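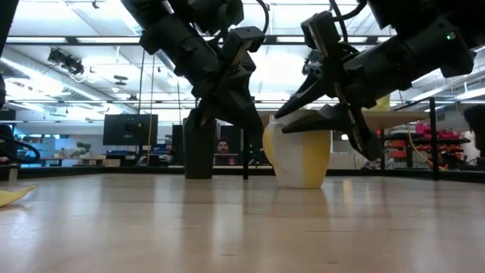 Glaze fit and crazing in everyday tableware
Speaker notes, Stijn Nijs
Version of 14 Feb 2025

Slide 1. Title

Wait for the door to close. Give name and affiliation (Wuyts, test kitchen and kiln room). Say that the talk covers stoneware and porcelain fired in electric kilns. Earthenware behaves differently and gets one slide near the end.

Questions are fine during the talk, except during the dilatometer section, where the slides depend on each other.

Slide 2. What crazing is

Crazing is a network of fine cracks in the glaze. The cracks run through the glaze layer and normally stop at the body. They form when the glaze is under tension after cooling.

The opposite fault is shivering. The glaze is under too much compression and flakes off at rims and handle edges. Shivering is rarer and more serious, as the flakes are sharp and can end up in food.

Ceramics are strong in compression and weak in tension. The target is a glaze under mild compression. Say this twice, the rest of the talk hangs on it.

Slide 3. Where the stress comes from

Body and glaze are bonded once the glaze stiffens during cooling. From that point down to room temperature, both shrink. If the glaze shrinks more than the body, it is stretched. If it shrinks less, it is squeezed.

The property that matters is thermal expansion over the range from the set point of the glaze down to room temperature. A single coefficient from a table is usually quoted over a different range. Two glazes with the same quoted figure can behave differently on the same body.

Point at the graph. The two curves cross. Leave time for people to read the axes.

Slide 4. What raises and lowers expansion

Sodium and potassium raise glaze expansion strongly. Calcium and barium are in the middle. Magnesium, boron and lithium bring it down in most recipes, as do silica and alumina.

On the body side, free quartz and cristobalite matter most. Both contract sharply at their inversion temperatures on cooling, and that contraction helps to put the glaze in compression. A body with too much cristobalite will go the other way and crack on the oven rack.

If asked about spodumene: yes, it works, watch the price and the bubbles.

Slide 5. Calculated versus measured values

Glaze software adds up the oxides and gives an expansion figure. The figure is useful for comparing two versions of the same recipe. It is poor at comparing a high-boron glaze with a high-magnesium one, because the calculation assumes each oxide contributes independently.

Use the calculation to choose a direction. Use a fired test to decide.

Slide 6. Dilatometer section (no questions until slide 8)

A bar of fired material is heated slowly and its length is logged. The glaze bar is cast or cut from a fired block. It must be free of bubbles and it must have had the same cooling as the ware, otherwise the softening region will be shifted.

Explain the two features on the trace: the change in slope at the transition, and the peak where the bar starts to slump. The set point sits between them.

Slide 7. Case: the Flollutby line

The Flollutby mugs and bowls were glazed inside with a clear and outside with a satin white. The clear passed inspection out of the kiln. Delayed crazing appeared in storage, mostly near the foot.

Sample file: 62 pieces examined under ink. The body was the standard Drukau stoneware, unchanged for the whole production run. What had changed was the feldspar. The replacement had more sodium and less potassium, and it was swapped in by weight with no adjustment elsewhere.

Batch reference 3362 is the last one with the old feldspar. Batch sheets are in the handout, second page.

Slide 8. Delayed crazing

Two mechanisms. The first is slow crack growth: a glaze under slight tension holds for a while, then gives way at a small flaw. The second is moisture expansion. A porous body takes up water over months and swells a little, which stretches the glaze.

The Flollutby body had low absorption, so moisture was a minor factor. The pattern near the foot does leave some room for it – the unglazed ring is where water gets in.

Take questions now.

Slide 9. Practical tests

Ink test. Wipe the cooled surface with water-based ink, wait, rinse. Fine crazing that is invisible under room light will hold the color.

Ice and boiling water. Move the piece between the two, let it dry, repeat the ink test. Pieces that survive several rounds are likely to survive a dishwasher. Use thick-glazed samples on purpose, as a thick layer fails earlier.

Freezer test for shivering. Freeze, then pour boiling water over the rim. Eye protection is required.

Ring test. Tap and listen. Useful for body cracks, useless for glaze fit. Include it only because somebody will ask.

Slide 10. Corrections

In order of preference: raise silica, then replace part of the sodium with boron or magnesium, then look at the body. Raising silica in steps is the simplest change and often improves durability as well. Check melt after each step. A matte surface where there was gloss means the step was too large.

Grutix frit was used in the corrected Flollutby clear. Mix 500 grams dry for a test batch, no less, or weighing errors in the small additions start to show. Sieve 2 times.

Thinner application reduces crazing but does not correct the mismatch. It should be treated as a stopgap.

Slide 11. Earthenware

Porous body, so moisture expansion dominates. Higher bisque, lower glaze firing. Refer to the reading list and move on if time is short.

Slide 12. Open points

The long-term shelf samples come up for inspection in April. Until then the corrected clear is approved for inside use on mugs only – bowls stay on hold.

The effect of cooling rate on the set point has not been measured on our kilns. Anyone with logged cooling curves for a similar body should leave an address on the sheet by the door.

Leave slide 4 on the screen during the final questions.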